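Brollby Residents Board > Getting About > 322 bus, new timetable

kerbside_kit
Has anyone seen what they've done to the 322 from March? Gevuscombe to Brollby now every 40 mins instead of every 20, and the last one back is 9.12pm. So that's evening classes out, late shift out, pub out. Notice went up on the shelter with one drawing pin. Not even the stop outside the surgery, only the one by the bridge.

plumduff
9.12?? I finish at nine. Ten minute walk to the stop if I don't get held up, and I always get held up

oldgreycoat
To be fair the late ones were running empty. I used to get the 10.40 and most nights it was me and the driver. Can't run a bus for one bloke.

kerbside_kit
You can if the one bloke has no other way home. That's sort of the point of a bus. Also they were empty because half of them never turned up, so people stopped trusting it. I gave up on the 10.40 ages ago and got lifts. Then they count the passengers and say look, no demand.

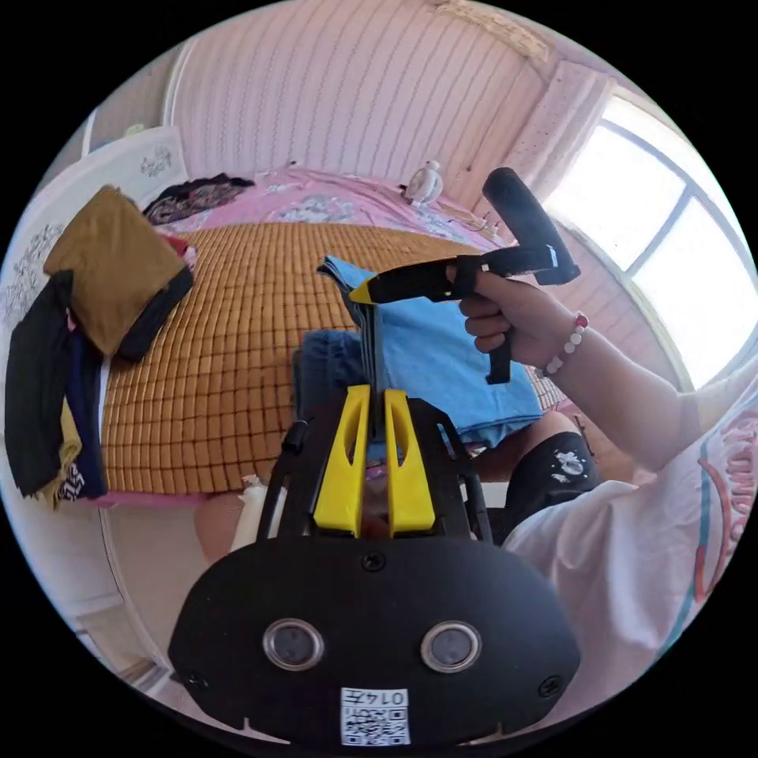 And the 40 minute gap is worse than it sounds, miss one and you've lost the whole morning. Surgery won't book you in advance any more so you ring at 8, get told 9.15, and the bus gets in at 9.25. Brilliant.

tansy_m
Same with school. Mine will have to get the 7.35 and stand about till the gates open.

oldgreycoat
I'm not saying its good. Saying the money has to come from somewhere. Fares haven't covered it for years.

plumduff
Fares went up in the autumn so where did that go

Wend_72
Went to the drop-in at Murthy Hall. Notes, sorry for the scrawl:
- contract is up for renewal, cheaper bid won
- saving is meant to be 400 a week, nobody would say how they got that figure
- they'll look again at the last bus if enough of us write in, "enough" being up to 300 letters. Letters or the form, petition counts as ONE
- no plan to change the Nutix app, even though it still shows the old times 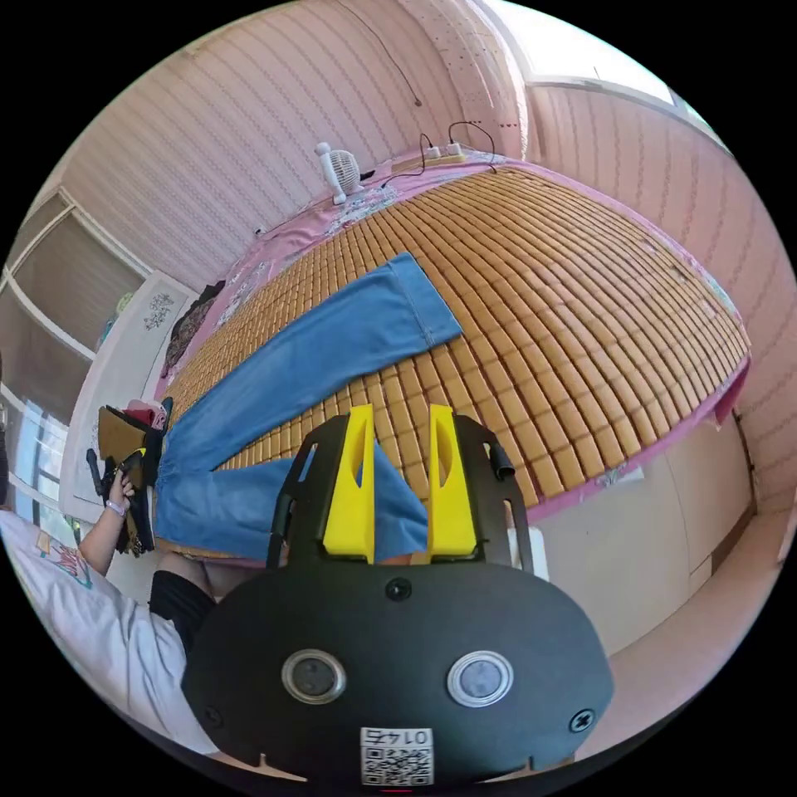 Also asked about the stop at the top of the hill and was told it's under review, which is what they said when the shelter roof came off. Form is on the counter in the library, closes end of the month. Takes five mins. Put your actual journeys on it, times and all, they said that counts for more than general moaning.

oldgreycoat
300 letters from a place this size. Good luck.

tansy_m
Could do it with Gevuscombe joining in. They lose the same buses. Has anybody asked on their board?

plumduff
Done it just now. One reply so far and it was about bins

kerbside_kit
Ha. Right, I'll print a stack of forms and leave some in the chip shop if they'll have them. What I want to push for is one late bus, say 10.30, and the 20 minute gap kept for mornings only. Middle of the day I could live with every 40.
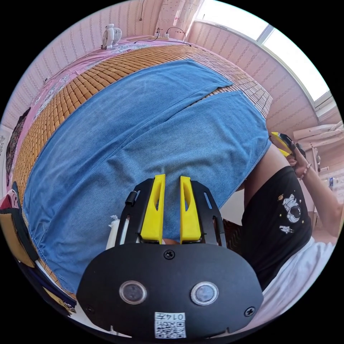
Don't think asking for the whole lot back gets us anywhere. If everyone writes asking for the same two things its harder to ignore.

Wend_72
Disagree, ask for all of it and let them knock you down. Ask for two things and you get one.

tansy_m
With Wend on this. Also the middle of the day is when my mum travels so I can't really sign up to dropping that, sorry kit

kerbside_kit
Fair enough, hadnt thought of that. Write what you like then, just get them in.

oldgreycoat
I'll do one. Still think the 10.40 was empty though

plumduff
Does anyone know if the return tickets still work on the 14 if you miss the last 322? Driver told me yes, the app says no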